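Commode basse à plateau brillant : traces qui reviennent et tiroir du bas à droite mal aligné

Furon — Entraide maison > Meubles et rangement

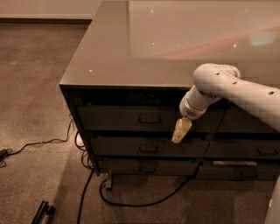
Silviu Toma
décembre 2025

Bonjour à tous. J'ai acheté cette commode en octobre à une dame de Prasness qui déménageait, et j'en suis content en général, mais j'ai deux problèmes que je n'arrive pas à résoudre seul. Excusez mon français, je l'ai appris assez tard. Le meuble est bas, presque noir, avec six tiroirs en deux colonnes, et les poignées sont creusées dans la façade. Le dessus est brun, un peu taupe, et il brille tellement que toute la lumière de la pièce se reflète dedans, même une grande traînée rose-rouge qui traverse la moitié droite. Je ne sais pas si c'est du verre teinté ou de la laque. La vendeuse disait du verre, mon beau-frère dit de la laque.

Premier problème : le nettoyage. Quand j'essuie le plateau avec un chiffon et le produit pour les vitres, c'est beau pendant cinq minutes, ensuite je vois des voiles gris et des marques de doigts, surtout le soir avec la lampe allumée. J'ai essayé le vinaigre blanc dans l'eau et le résultat est pareil.

Deuxième problème : le tiroir en bas à droite. Juste au-dessus de lui il reste une fente mince et claire, comme si la façade n'était pas bien en ligne avec le meuble. J'ai poussé, j'ai vidé le tiroir (c'était des pulls, rien de lourd), j'ai poussé encore, et la fente est toujours là. Les autres tiroirs ferment bien. Est-ce que c'est le rail, ou la façade elle-même qu'il faut régler ? Je n'ai pas de notice et je ne connais pas la marque.

Je précise que je voudrais mettre dans cette commode tout le linge de la chambre avant l'arrivée de ma mère, donc je préfère ne pas la démonter entièrement. Merci d'avance pour votre patience.

Ngaio Mahuika

Bonjour Silviu. Pour savoir si c'est du verre, tapez doucement avec l'ongle et posez la main à plat : le verre est froid et sonne clair, la laque est plus tiède et sonne mat. Regardez aussi le bord de devant, là où le plateau dépasse un peu. Sur le verre on voit souvent la tranche, avec une couleur différente.

Tant que vous n'êtes pas sûr, laissez le vinaigre et le produit à vitres dans le placard. Si c'est de la laque, les deux peuvent la ternir avec le temps. Prenez de l'eau tiède avec 2 gouttes de liquide vaisselle pour un litre, un chiffon microfibre bien essoré, puis un deuxième chiffon humide sans savon, puis un troisième sec. Les voiles gris viennent très souvent du produit qui reste, ou d'un chiffon lavé avec de l'adoucissant. Mes chiffons, je les lave à part et sans adoucissant, et j'ai vu la différence sur ma table basse.

Pour le tiroir, sortez-le complètement. Sur beaucoup de modèles il y a un petit levier en plastique sur chaque rail, il faut pousser l'un vers le haut et l'autre vers le bas en même temps. Ensuite :

— regardez s'il y a un pull, une chaussette ou un morceau de carton tombé derrière ;
— passez l'aspirateur dans les rails ;
— comparez la hauteur des deux rails avec un mètre, à l'avant et au fond ;
— resserrez les vis sans forcer, puis remettez le tiroir bien droit, les deux côtés ensemble.

Si les rails sont à la même hauteur, alors c'est la façade. Elle est parfois tenue par des vis dans des trous ovales, que l'on voit de l'intérieur du tiroir. On desserre un peu, on monte la façade de 1 ou 2 millimètres, on resserre.

Maxine Merrick

J'ai eu le même souci, c'était le sol ! Mon parquet penche et le meuble se tordait un peu. Une cale sous un pied et le tiroir est revenu en place. Mettez un niveau sur le dessus (avec un tissu dessous pour ne pas rayer). Pour les traces je ne sais pas, moi j'ai mis un chemin de table et je n'y pense plus.

Silviu Toma

Merci à vous deux. J'ai fait le test de l'ongle, le son est clair, donc je crois que c'est du verre, mais je vais quand même suivre la méthode avec le savon. Les chiffons, oui, je les lavais avec de l'adoucissant. Pour le tiroir je commence par le niveau, c'est le plus facile, et je sors les rails samedi si la fente ne change pas.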